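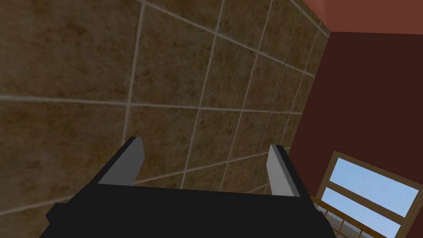

Brown tile, beige-gray grout. The mottling hides a lot, which is both the charm and the problem.

Keeping Tile and Grout Presentable Without Giving Up Your Weekend

Tile is sold as the surface that takes care of itself. The tile does hold up its end of the deal. Grout was never consulted.

I own a 30-year-old house in Brikstead with tile in every room where water might conceivably go, plus the hallway, where a previous owner apparently expected flooding. I have cleaned all of it, badly at first. These are the things that stuck.

Start dry
Vacuum or dust the tile before you wet anything. Wall tile near a stove or a dryer collects a fine gray fuzz, and once you spray it you have made felt. A soft brush attachment is fine. An old T-shirt over a broom is also fine and makes you look like you're exorcising the kitchen.

Know what you're cleaning
Glazed ceramic will put up with nearly anything short of a wire brush. Natural stone won't. Vinegar, lemon juice and most of the sprays with a cheerful fruit on the label will etch marble, limestone and travertine, and the dull spots stay. Plenty of ceramic is printed to look like stone, so if you aren't sure which one you have, treat it as stone until you find a leftover box in the basement. Ours was behind the water heater, marked "1,842," which I take to be a shade number or a cry for help.

The everyday mix
A squirt of dish soap in a bucket of warm water. I've bought the fancy stuff. The Pumar hardware store has an entire aisle of it, and I have worked my way down that aisle like a man at a buffet. Dish soap, then a rinse with plain water, then a dry towel. Skip the rinse and you leave a film that catches dirt, and you'll be back in a week complaining about the tile.

Grout, the part you were dreading
Mix baking soda with enough water to make a paste like cake frosting. Smear it along the lines, leave it for ten minutes, scrub with a stiff nylon brush, rinse. Toothbrushes work if you have one shower and low expectations. For a whole wall, buy a real grout brush with a handle.

If the lines still look tired, try oxygen bleach powder mixed in warm water, following the package. Open a window. Don't mix it with anything else, and never put chlorine bleach in the same bucket as ammonia or vinegar unless you'd like to meet the fire department.

Work from the bottom of a wall up when you wash, and from the top down when you rinse. Dirty drips on a dry wall leave streaks, and streaks on tile are remarkably loyal.

Do one small patch first
Pick a spot behind something. I skipped this step once, at eye level, and hung a calendar over it. The calendar is still open to March.

Sealing
Most cement grout wants a sealer every year or two. Put a few drops of water on a line and wait. If the water beads up, go do something else. If it soaks in and darkens the grout, it's time. Let everything dry overnight, brush the sealer on the lines, and wipe the extra off the tile before it hazes. Epoxy grout doesn't need sealing, and people who have it will tell you so.

Cracks and missing bits
A hairline crack in one spot can be raked out and refilled from a small tub of premixed grout. Buy a shade that looks slightly too light when wet, try it in a corner, and let it cure before you panic. Cracks where two walls meet should get flexible caulk in a matching color. Grout in a corner will crack again by Friday.

Loose tile that sounds hollow when you tap it is a bigger job. Mark it with painter's tape so you can find it later, then go get a quote and sit down before reading it.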